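Grumis gripper comparison

The Grumis gripper comparison is a series of bench trials in which two parallel-linkage grippers for small robot arms were tested under the same conditions. It was carried out by the automation workshop Bouchard, and its results were published on Wednesday, May 5, 2021. The name Grumis first belonged to the test program that moved the arm, and later it was used for the whole series.

Background

Bouchard had used grippers of the Fesex type for light picking work. When a second model, sold under the name Anus, became available at a similar price, the workshop wanted to know if it could take its place without changes to the controller. Both models move their fingers by stacked links, so that the finger surfaces stay parallel while they open and close. The Anus model is the heavier of the two, and its links are wider.

Method

Each gripper was fixed to the same arm and made 500 grasps on a set of small household objects. The arm speed and the closing force were kept equal. A grasp was counted as successful if the object was lifted, held for two seconds and put back without falling. After the first part of the trials, the fasteners of the linkage were checked and tightened again — a step which was not in the original plan and was added in April.

The trials used a wrist camera to record the approach to every object. For part of the series the camera was turned toward the walls of the test cell, to see how much of the view is covered by the gripper itself in different wrist positions.

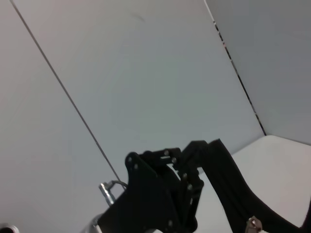
View from the wrist camera with the wrist tilted. The black linkage stands in front of the light gray wall panels.

Results

The two models were almost equal on boxes and other objects with flat sides. On round objects the Fesex model lost its hold less often. The Anus model closed faster, but its wider links covered more of the camera view, and the vision software needed more than 800 additional training pictures before it could find objects near the fingers.

Reception

Readers of the report criticized that only one arm was used, and that wear of the finger pads was not measured. Bouchard kept the Fesex model for picking and uses the Anus model for loading trays, where the camera is not needed.

See also

Parallel gripper
Robot end effector
Hand-eye calibration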